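Grurnus Community Forum › Manipulation Software › Planning and Perception

Topic: Tile segmentation merges neighbors at close range (Galto 4 pipeline)

halvorsen_lab
Posted in June
Our group is evaluating the Galto perception stack for a sorting task with mahjong tiles. The wrist camera supplies the only image stream used below the approach height. At close range, the segmentation node frequently returns one mask for two tiles, and the grasp planner then proposes a centroid that lies between them. The recorded set contains 2,976 wrist images, of which 2,856 received a mask count matching the hand labels. The remaining errors are concentrated in the last part of the descent. Two wrist views are attached for reference.
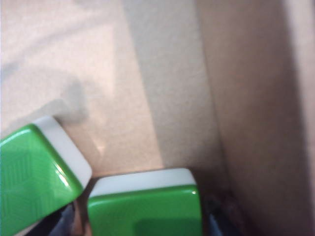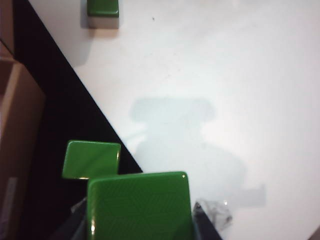

The node was run with default parameters, and the depth channel was disabled. Our present view is that the color prior carries too much weight once a tile fills a large part of the view. In the view with two tiles in the corner of the enclosure, the green backs are separated only by a narrow dark gap, and the white layers are the more reliable cue because one band is level and the other runs at an angle. We would appreciate guidance on whether the prior can be lowered per stage of the descent or only globally.

simard_support
The prior may be set per stage. In the planner configuration, add a stage block with its own color_weight value; the Simard bridge will pass it through. Please note that the bridge reads this file at startup only. We recommend lowering the weight for the final stage before making any change to the mask threshold.

tolerance_stack
I must respectfully disagree with the recommendation above. Lowering the color weight shifts the burden to edges, and glossy surfaces produce false edges at every highlight. The second attachment illustrates this: the held tile has a white reflection along its lower left edge and a highlight at the upper right corner. An edge-driven mask may well split that tile. My preference would be to exclude the gripper region from segmentation whenever the fingers report a grasp.

halvorsen_lab
Thank you both. The gripper exclusion is already available in our build but was switched off for these recordings. Would it also suppress a tile that is resting between open fingers? That case matters to us during pre-grasp.

tolerance_stack
It should not, provided the exclusion is tied to the grasp state and not to finger position. Check which of the two your build uses. Older versions of Cludasura tied it to position, and we lost valid targets for weeks before the cause was found.

simard_support
The current release uses grasp state. We accept the point regarding highlights — a lower color weight should be paired with the specular filter, and the documentation will be amended to say so. The filter adds 4 ms per image on our reference machine.

halvorsen_lab
We have now repeated the run with the exclusion enabled and the specular filter on, leaving the color weight at its default. Merged masks on neighboring tiles persist. With the final-stage weight lowered as well, merges decreased, although several single tiles were split.

tolerance_stack
The splits are what I would have expected. Please post the stage block and the filter radius. A radius of 30 pixels is too large for a close view and will remove part of the white layer along with the highlight.

halvorsen_lab
The radius is 30, inherited from the template. I will reduce it and report the new mask counts in this topic.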